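Mumby Seafront Heritage Trail – Audio Guide Handset
Section 3: Getting the handset ready and starting your walk

Read this bit before you leave the kiosk. Takes a couple of minutes. Most of the calls we get from halfway down the promenade are answered on this page.

What you should have

Handset (Gesomer, gray, with a neck cord)
One earpiece, foam cover on
Folded trail map
Deposit slip – keep it, you need it to get your deposit back

Anything missing, go back to the window now. We can't bring spares out to you.

3.1 Switching on

1. Hold the side button until the screen lights. Let go.
2. Wait for the Bindar logo to clear. Don't press anything while it's showing or the handset starts over.
3. Pick your language with the up and down keys. Press OK.
4. Pick Adult or Family. Family is the shorter talk, with the donkey stories left in and the shipwreck mostly taken out.
5. Check the battery, top right. Needs 3 bars for the whole trail. Fewer than that, swap it at the window.

Note: The language can't be changed once the walk has started. Switch off and begin again from step 1. You won't lose your place, the handset remembers the last stop played.

3.2 Earpiece and volume

1. Push the plug all the way in. It clicks.
2. Volume keys are on the left edge. Start low.
3. Pier stops are windy. Turn up there, turn down again after.

CAUTION: Keep the volume low enough to hear traffic at stop 2. The land train crosses the path there and it's quieter than you'd think.

3.3 Starting the trail

The trail begins at the old bathing station, left out of the kiosk, blue post with a number on it. Every stop has a blue post. Numbers are on the side facing the sea, except outside the Winter Gardens where the post was put in backwards.

1. Stand by the post.
2. Key in the post number.
3. Press OK. Talk starts after a short chime.
4. Press OK again to pause. Press and hold to go back to the begining.
5. When the talk ends, the screen shows an arrow for the next stop. Follow the map if the arrow and the map disagree.

You can do the stops in any order. The talks do refer back to each other a bit, mainly the ones on the Filip family, who ran the boarding houses and then the ballroom.

Note: Brown posts are the nature trail. Different company, different handset. Keying in a brown number gives you an error beep and nothing else.

3.4 Extra recordings

Some stops have a second recording. You'll hear two chimes at the end of the main talk. Press the star key to play it. These are local people remembering the resort – landladies, a deckchair attendant, a man who played the organ at the rink. Sound quality varies. The older ones were taped in kitchens.

The recordings were collected and edited by Shuzhen Jiang, who also reads the English introduction. Full list on the back of the map.

3.5 The pier steps

There are 49 steps down to the lower deck at the pier. No lift. The talk for the lower deck can be played from the top instead:

1. Stop at the railing, before the gate.
2. Key in the lower deck number as normal.
3. Ignore the "please walk down" message and wait. The talk starts by itself.

CAUTION: Steps are slippery after high water. Lower gate is locked when the tide covers the bottom landing. Don't climb round it.

CAUTION: Handset is not waterproof. Light rain is okay, spray is not. Tuck it inside your coat on the lower deck.

3.6 If something goes wrong 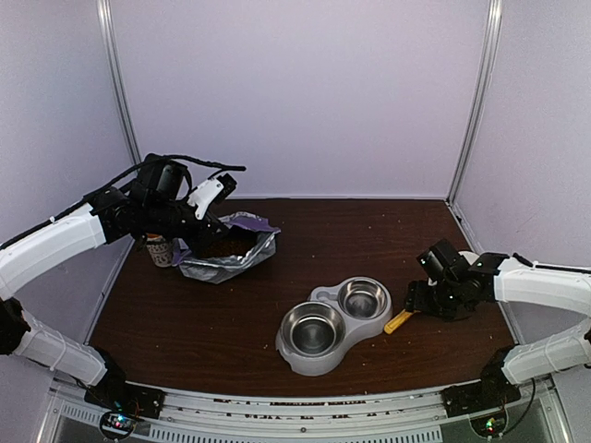
Can I take the handset home and finish the trail tomorrow?
Handsets have to be back at the window before the kiosk closes, but keep your slip and we'll let you out again the next day at no extra charge.

Screen frozen: hold the side button and OK together untill it goes black. Then switch on again.

No sound: plug isn't in. Push it until it clicks. Still nothing, try the speaker on the back, hold OK and volume up.

Error beep: wrong number, or a brown post. Check and key in again.

Talk in the wrong language: see the note under 3.1.

Handset dropped in the sea: come and tell us. Please don't go in after it.

3.7 Returning the handset

1. Switch off. Hold the side button until the screen goes dark.
2. Leave the earpiece plugged in.
3. Hand everything in at the kiosk window with your deposit slip. Map is yours to keep.
4. Kiosk closes at 5 pm, 3 pm in December. After that, use the drop box by the door and the deposit goes back to your card – about 2 working days.

Note: Don't use the drop box at the lifeguard hut. That one's for lost property and gets emptied when somebody remembers.

Group leaders with more than one handset, go on to Section 4.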